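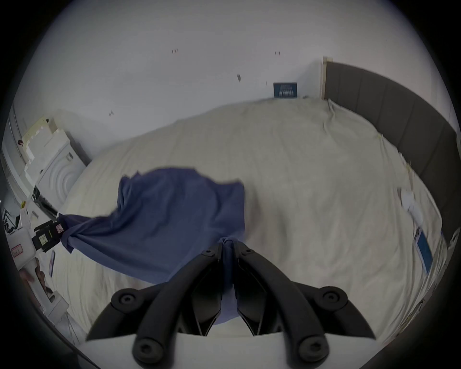
Laundry folding day in Fludville

2021-12-29

I spent the morning at the Kamen rooms in Fludville, where the end-of-year linen fold is on again – and yes, I got hooked on watching it! All 24 beds get a turn as folding tables, and there are 128 blue cloths and towels to get through before the new sheets go on. The beds are the ones with the tall gray channel-stitched headboards that came in last October, and I still want one at home.

A big bed with a cream sheet on it makes a great place to fold (so much room to spread out), even if the sheet gets pretty wrinkled along the way. Navy cloth shows up nicely against it too, so you can find your corners fast. My own try at a square came out more like a kite, but I was told it would pass.

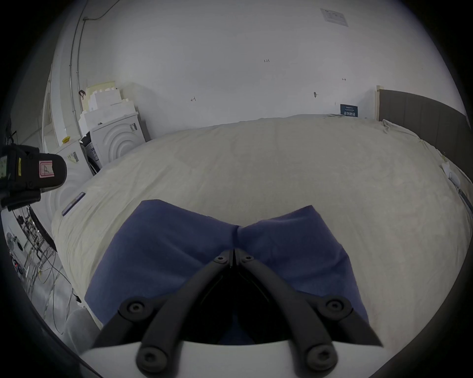

Want to drop by?

Folding goes on for 2 more days. Come in by the Yan Street door and bring clean towels if you have extras – the shelves still have plenty of room.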